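Flamness Support / Laundry / Dryers
Ticket: Padlow condenser dryer stops early on Auto Dry, load still damp
Status: Closed (resolved)
Priority: Normal
Opened: March
Site: Mitham, shared laundry room, ground floor
Category: Sensing / drain / airflow

Problem as reported
Padlow dryer ends the Auto Dry Cotton program well before the displayed time. Display shows 110 minutes at start. Machine goes to End after 18 minutes with no error code. Load is warm on the outside and damp in the middle. Timed programs run to the end normally. Fault is present on mixed cotton loads and on towels. Started after the room was repainted and the machine was pulled out from the wall and put back.

Already tried by customer
Lint filter cleaned. Power off at the wall overnight. Different outlet. Dryness level changed from Cupboard to Extra. No change in any of these.

09:10 Support
Please confirm the following:
Does the drum turn in both directions?
Is the load going in straight from a full spin?
Is the water tank filling, or is the machine on the drain hose?
Does the End signal come with the Tank light or without it?

09:45 Customer
Drum turns both ways. Washer is a Guerra, spin set to maximum. Dryer is on the drain hose, tank is empty and stays empty. End signal comes without any light other than the normal one.

10:20 Support
An early End with no code and a working timed program usually points to the moisture sensing. On this model the sensor is a pair of metal strips inside the drum opening, below the filter slot. Damp fabric bridges the strips and the board reads the conductivity. If the strips are coated, the board sees an open circuit and treats the load as dry.

Dryer sheets and liquid softener leave a film on the strips. The film is not always visible. Please clean both strips with white vinegar on a soft cloth, wipe with plain water, and dry them. Do not use a scouring pad. Then run Auto Dry Cotton with a half load and report the time at End.

13:30 Customer
Strips cleaned. They did look dull before and are brighter now. Half load of towels, End after 37 minutes. Towels still damp at the hems. Improved but not right. Tenants do use dryer sheets.

13:50 Support
The change in time shows the sensor was part of it. Since the machine was moved, the next checks are level and drain.

Level: place a spirit level front to back and side to side on the top panel. If the machine leans backward, the load rides toward the rear of the drum and touches the strips less often. The board averages the contacts, so fewer contacts read as a drier load.

Drain: with the hose fitted, check that it is not kinked behind the cabinet and that the end is not below water in the standpipe. A slow drain leaves water in the sump and raises humidity in the air loop.

15:15 Customer
Machine leans backward. Front feet were screwed out almost all the way, rear feet are sitting in a low part of the floor near the drain. Side to side is fine. Hose was kinked where it passes the rear left corner. Kink removed, hose rerouted over the bracket.

15:25 Support
Do not wind the front feet all the way in to correct the lean, as the door will then sit low and the seal can drag. Put a rigid pad under the rear feet and finish with the front feet. Lock the nuts upward against the cabinet. Pads made of carpet or soft rubber are not suitable for the rear pair because they compress under load.

Once level, please enter the service menu and read the raw sensor value with the drum empty, then with a damp cloth held across both strips.

Service menu on this board: power on, knob to Timed, hold Start and Option together until the display blanks, release, turn knob one step right. Value is shown without a unit.

Next day, 08:40 Customer
Rear feet on pads, machine level both ways, nuts locked.
Drum empty: 0
Damp cloth across strips: reads 400, steady
Reading drops back to 0 when cloth is removed.

09:05 Support
Both values are within range for this board. Sensor harness and input are good. No parts needed. Please do not replace the strips.

Remaining check is the secondary filter in front of the condenser. Open the lower flap, release the two levers, pull the cartridge straight out. Rinse it from the clean side toward the dirty side under a tap. Let it drain before refitting. Wipe the foam seal and check that it is seated in its groove along the full length.

11:30 Customer
Cartridge had a gray mat over the lower third. Rinsed. Foam seal was folded over at one corner, now seated. There was also paint dust in the lower compartment, vacuumed out.

11:40 Support
Run one full Auto Dry Cotton program, dryness level Cupboard, no dryer sheet. Mixed white load from the Guerra at maximum spin. Do not open the door during the cycle. The displayed time will be recalculated during the first part of the program and this is normal. Report dryness by item type, as thick and thin pieces finish differently.

15:00 Customer
Program ran through to End by itself, no early stop. Thin cloths dry. Towels dry, including hems. Socks dry at the leg, very slightly damp at the toe, acceptable.

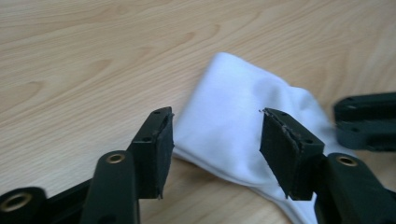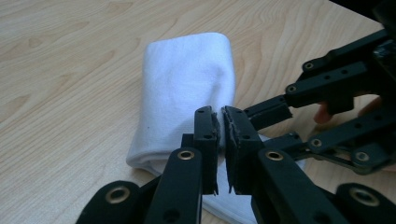
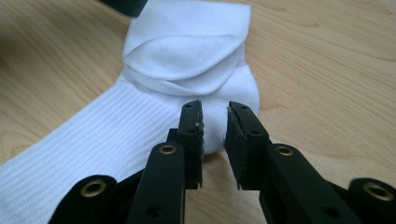
Pictures 1 to 3: white fabric items on wooden tabletop.

15:20 Support
Result accepted. Slight damp in the padded part of socks is expected at the Cupboard level. Turn socks the right way out before loading, or use Extra for loads that are mostly socks.

Cause recorded as: residue on sensor strips, machine leaning backward after reinstallation, kinked drain hose, secondary filter blocked and seal misplaced. Not possible to say from this log which of the last three contributed most, as they were corrected between test runs.

Maintenance note for site
Lint filter: after every load.
Sensor strips: wipe monthly, more often where dryer sheets are in use.
Secondary filter: monthly in shared rooms.
Level: check after any move of the machine or work on the floor.

15:35 Customer
Noted. Notice about dryer sheets will go up next to the machine. OK to close.

15:40 Support
Closed. Reopen under the same ticket if the early End returns.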